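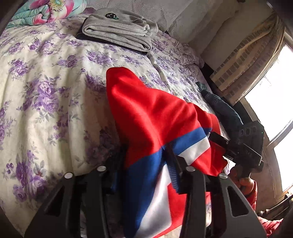

5. Recording fold demos on the bed

Read section 4 first if the pads aren't glued yet. This bit assumes both hand grippers are built, linkages move freely, and the Dekitz (the bench arm) is parked with its power off at the wall. You don't need the arm for any of this. Just the hand grippers, a bed, washing.

Beds work better than the workshop table for clothes. Softer, jaws can dig in a bit under a hem without jarring the linkage. Any bedspread will do, patterned ones are fine.

5.1 Before you start

1. Check the pivot pins. Push each one with your thumb. If it moves sideways, redo it (4.6), don't just tape it.

2. Close the jaws on nothing. Pads should meet flat along the whole length. Gap of 3 mm or more at the tips means the linkage went in crooked.

3. Open and close each gripper fully a few times, slowly. Listen for clicking. Clicking is nearly always swarf in the holes from the drill press.

4. Lights on if it's after 4 in the arvo, curtains however you like, but leave them alone once you've begun. Changing the light halfway through a batch gave us a lot of junk in October.

5. Clear the session folder name with whoever else is recording. Zlatko and I both used "jumper_final" once. Never again please.

CAUTION: keep fingers out of the gaps between the linkage bars when closing. They pinch. Tie back long hair, roll up loose cuffs.

5.2 Picking up

1. Lay the garment down messy. A neat start teaches the arm nothing, it wont see neat starts in a real basket.

2. Come in low, jaws open, tips just touching the bedspread.

3. Close on the fabric and not on the bedspread underneath. If the cover lifts too, open, back off, go again. Keep the failed try in the recording, mark it R for retry.

4. Lift slowly and only as far as you need. A bunched peak between the pads is a good grip. A single thin layer right at the tips will slide out.

5. Hold still for a beat before you go on. The trimming script looks for that pause.

Note – ribbed cuffs and hems are the easiest place to grab, the fabric is thicker and folds over on itself. Start people on those. Plain smooth sleeves later.

5.3 Two hands

1. First gripper takes the band or hem and stays put.

2. Second gripper comes in from the side, over the spread-out part of the garment. Tip angled, not flat.

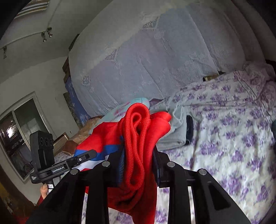

3. Close the second one only when the first has stopped moving. Then pull apart gently untill the fabric is straight. Straight, not tight. Tight pops the pads off.

4. Bring one side over, lay it down, open that jaw, leave the other closed till the fold sits by itself.

5. Park finished things at the far side of the bed, out of the way. A small pile is OK in the background and doesn't upset the labelling.

Caution: don't knock the two grippers together. If they do hit, stop, recheck the pins as in 5.1 step 1, mark the take X.

5.4 How many

Shireen's target for the Trerkholm set is 400 good takes. We're at 267. Retries don't count toward it but keep them anyway. Swap garments every 15 minutes, and swap hands too if your wrist is getting sore – it will.

Mix the colours up. Stripes are great for checking folds afterwards as you can see straight away if an edge is off. Greys and navy on their own are harder to label so don't do a whole session of them.

5.5 Finishing up

1. Stop the recording before you put the grippers down.

2. Copy to the Holovko drive, check the file opens, then delete your local one. In that order!!

3. Wipe the pads with a dry cloth. Lint builds up and the grip goes slippery.

4. Write R and X takes in the log with the garment type and your initials.

Loose pad, bent bar, anything odd: tag it and leave it on Shireen's shelf at the Weltelholm shed. Spare pins are in the jar by the vice. Calibration for the arm is section 6.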